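I went to see Cristóbal Huenchumán in July, meaning to stay an hour and ask him about napkins. I left after lunch with a bag of fabric scraps I hadn't planned on and strong new feelings about beige. If you've ever bought one of the mixed bundles from Zulari, his little cloth business, you'll know the sort of thing I mean – nothing matches, everything is a bit loud, and somehow it all ends up on the table together.

"I don't like sets," he told me before I'd even sat down. "My aunt had a set. Twelve napkins, all cream, and we weren't allowed to touch them. I think they're still in the drawer."

He started out selling at a weekend market with one folding table and 70 pieces of cloth, most of them cut from ends of rolls that a supplier called Basitz was clearing out. He priced everything the same and sold 33 of them by lunch. The ones that went first were the ones he'd been embarrassed to bring.

"The wild ones!" he said, laughing. "The camouflage, the pinks. I'd put the tasteful stripes right at the front, very neat, and people reached straight over them."

I asked whether he still lays things out neatly, and he gave me a look. He doesn't fold anything until he's decided what goes in a bundle. It all goes down in a pile first, usually with a plate next to it, and he sees which colors he keeps going back to.
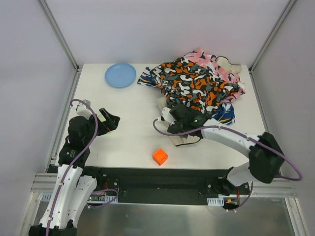
*Pink, camouflage and stripes in one pile, with the blue plate waiting.*

The plate matters more than I'd have guessed. Cristóbal thinks most people choose table linen by holding it up in the air, and then they're surprised at home when it fights with their dishes. He likes light blue for testing because he's found it gets along with nearly everything but will tell on a bad green right away. I tried this in my own kitchen a week later and had to retire two placemats.

We talked for a long time about camouflage. I'd always filed it under hunting jackets and my brother's high school years, and I said so. He sees it as just another blotchy print, and he thinks that once you put orange in it, it stops being about hiding.

"You can't hide in orange," he said. "So now it's a party." He puts it with pink whenever he can. His sister, who does the books, has asked him to please try it with gray, and he did try it, and those bundles sat around until he gave them away.

Then we got to beige, which I'd brought up mostly to tease him, given the aunt and her drawer. He got quite serious. For a couple of years he wouldn't stock it at all, and the bundles were, in his words, "like four people shouting." A customer finally wrote to say she loved everything in hers but had to look away from it while she ate.

So beige came back, on the condition that it had something going on. He's fond of a plain ground with one dark mark on it, something you might miss until the cloth is spread out. The one I kept picking up has a sort of starburst printed on it, a few strokes coming out from a blank center, some of them thick and black and others thin and gray. I liked that it wasn't tidy.

"It looks like somebody was testing a pen," Cristóbal said, and I think he meant it as high praise.
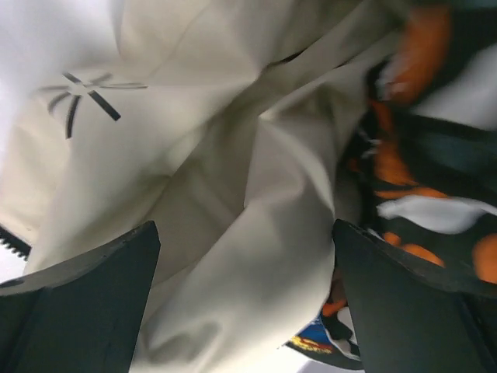

**Do I need to iron cloth napkins before using them?**

Only if you enjoy it. Shake them out hard while they're still damp, smooth them flat with your hands and fold them once they're dry. They'll look a little soft, and that's fine for everyday meals.

That was my last sensible question of the morning, and he'd answered it in much the same words, adding that he owns an iron and believes it's in the garage. After that we mostly ate. There was bread and a tomato salad, and I spilled oil on a striped napkin and tried to hide it under my plate. He saw. He told me dish soap, straight away, then a warm wash, and went on talking about a line he's planning called Plondia, which will be larger cloths for outdoor tables. He's cutting 50 to begin with. His sister wanted 100.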